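Floor meeting, 30 October 2021, Orness, main hall

I'm the one typing again, so you get my version. Selamawit Nigatu chaired. Both shifts were there, plus the two people from Flekbridge who sort and check our recordings. We started late and the coffee was gone by the second item, so forgive me if the end is thinner than the beginning.

## 1. Last meeting's leftovers

The July minutes were accepted with one fix: it was the Karamari order that got pushed back, and I had written Mekonnen. My mistake, sorry to both! The lockers by the stairs are still waiting on keys. Selamawit will call again.

## 2. How the work has changed since summer

This took up most of the first hour. Back in July most of us were still doing product handling by hand: pack it, unpack it, test it, write it up. Now the bulk of the day is demonstrating tasks with the hand-held grippers so that the arms at Flekbridge can learn them, and the write-ups come out of the software. Selamawit put up the count for the month, 3186 accepted recordings, and there was a bit of clapping from the back.

Then people talked, which was the good part. A few things I wrote down:

- Several of us like the new work better. You're on your feet, you move around, and the hours go quickly.
- Others miss the write-ups. Somebody from the late shift said she used to be the person who knew why a hinge kept sticking, and now she's the person who opens it the same way all afternoon. There was a lot of nodding at that.
- The big question was what happens to our jobs once the arms can do these tasks on their own. Selamawit said the contract with Flekbridge runs through next summer and nobody's hours are being cut under it. She wouldn't promise anything past that, and I'd rather have that answer than a cheerful one.
- She did say that checking and correcting the arms will need people who know the tasks, and she wants those people to come from this room. We asked for that in writing. She'll bring a draft.

The noise and the crowding came up too. With handheld work, desk work and people walking around in headsets all sharing one floor, it's easy to back into somebody. We agreed that whoever is wearing a harness has the right of way, and that water bottles stay off the walking area (yes, I've left mine there too).

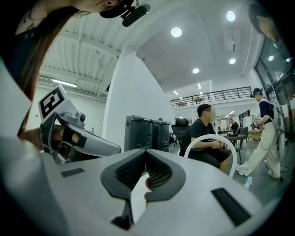
## 3. Wrists, shoulders, straps

We went around the room on this one. The grippers feel light for the first while, and then they don't. The straps rub if you have small hands, and a couple of people have been wrapping tape around the handle, which the Flekbridge folks hadn't heard about and were pretty interested in.

What we settled:

- No more than 30 minutes on the grippers before you swap with your partner. It was 45 on paper and longer in real life, so please really swap.
- Swapping counts as work time. It isn't your break.
- Flekbridge will send over softer straps in two sizes for us to try.
- If something hurts, tell Selamawit the same day. She said twice that she won't take it as a complaint.

I asked whether slowing down would hurt anyone's numbers. The answer was no, and I asked for it to be minuted, so here it is – minuted.

## 4. The toy sink

Okay, this one got lively. The toy sink is the current task set for Karamari, and people either love it or want it gone by Monday. It's low and it's small, so you end up looking straight down with both arms out in front of you. The soap and the little toothbrush are fiddly to pick up with two pointed fingers, and if the two tips touch, the Flekbridge side usually throws the recording out.

Selamawit asked how many retakes we'd put up with before we call a step too hard. We didn't agree on a number. What we did agree on is that the person holding the grippers decides, and a skipped step gets a short note. The reviewers said the notes help them more than another tired attempt would. I wish we'd had that conversation in July!

There was also a request to raise the stand so the taller people aren't bent over it. We'll try it this week and compare. 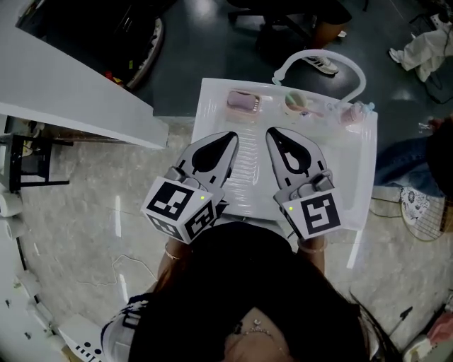 ## 5. Training hours

Everyone on the floor gets 21 paid hours to learn the reviewing software, to be used before the spring. You can take them in short blocks, and you don't have to be "good with computers" (her words, and a few of us laughed with relief). Mekonnen's team is lending us a trainer for the first sessions. Sign-up is on the sheet by the stairs.

There's also 800 dollars left in the floor budget. Ideas so far are standing mats, a second fan and a decent coffee machine. We'll vote next time.

## 6. Who is being recorded

Short but important. With cameras on caps and on the grippers, anyone crossing the room can end up in a recording. Flekbridge confirmed that faces are blurred before their reviewers open the files. We asked about voices, and they didn't know, so they'll find out and write to all of us. Until then, take private calls outside.

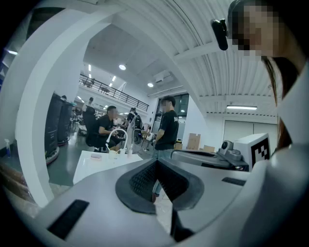 *The floor from one of the grippers, with the mezzanine at the back.*

## 7. To do

- Selamawit: locker keys, draft on the checking jobs, stand height
- Flekbridge: straps, answer about voices
- Late shift: tidy the cables near the sink
- Me: fix the July minutes, put out the sign-up sheet, buy coffee

Next meeting is in the same spot once the straps have arrived. Send me your items before then, please, and write them down – catching me on the stairs doesn't work.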